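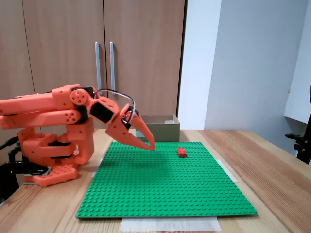 Gripper open over the green baseplate, left of the red brick.

Tabletop arm check, Wuscombe workshop
Filled in by: Feven Yilma
Date: 24th February
Marks used: OK, FIX, ASK

1. Table clamp tight, base doesn't rock — OK
I leaned on it pretty hard and it stayed put. Please keep doing this one first, because everything after it is a waste of time if the base can wander.

2. Cables clear of the joints through a full sweep — OK
Ran the sweep at 50 percent speed with one hand on the switch. I'd love a tie on the black cable by the base, but it passes.

3. Wire loop over the wrist — ASK
It clears the gripper when the jaws open and close. I still don't know if we're allowed to bend it to suit the job or if it has to stay the shape it came in. Mesfin, can you find out? The sheet says "undamaged" and that's all it says.

4. Joint screws snug — FIX
Elbow was fine. One at the shoulder took a quarter turn, so I did that and then checked the rest again (all good!). Leaving it as FIX so somebody looks at it next time.

5. Servo temperature after the warm-up run — OK
52 at the wrist. Our limit is 70, and at 80 you pull the plug and come get me.

6. Baseplate fixed down — FIX
The tape is holding, but I don't love tape as a long-term answer. Kristine wants a screwed-down fixture and I'm with her on that. Until we get one, press the corners down before each run and swap any strip that lifts.

7. Jaw tips don't touch the studs at the lowest pose — OK
Close, though. If you re-home the arm, do this one over, even if you're in a hurry.

8. Box and loose parts where the program expects them — OK
Put the box back behind the plate if you've borrowed it. Anything that isn't part of the run comes off the table, and yes, I mean coffee.

9. Hands out before power on, and say it out loud — OK
I feel silly saying "clear" in an empty room too. Say it anyway.

10. Stop switch within reach of whoever is running — OK
Tried it twice in mid-move. The arm sags a bit when the power drops, so don't park your fingers under it.

Open items: 3 to Mesfin, 4 and 6 to me. Full recheck in September, or sooner if the arm gets moved to another table.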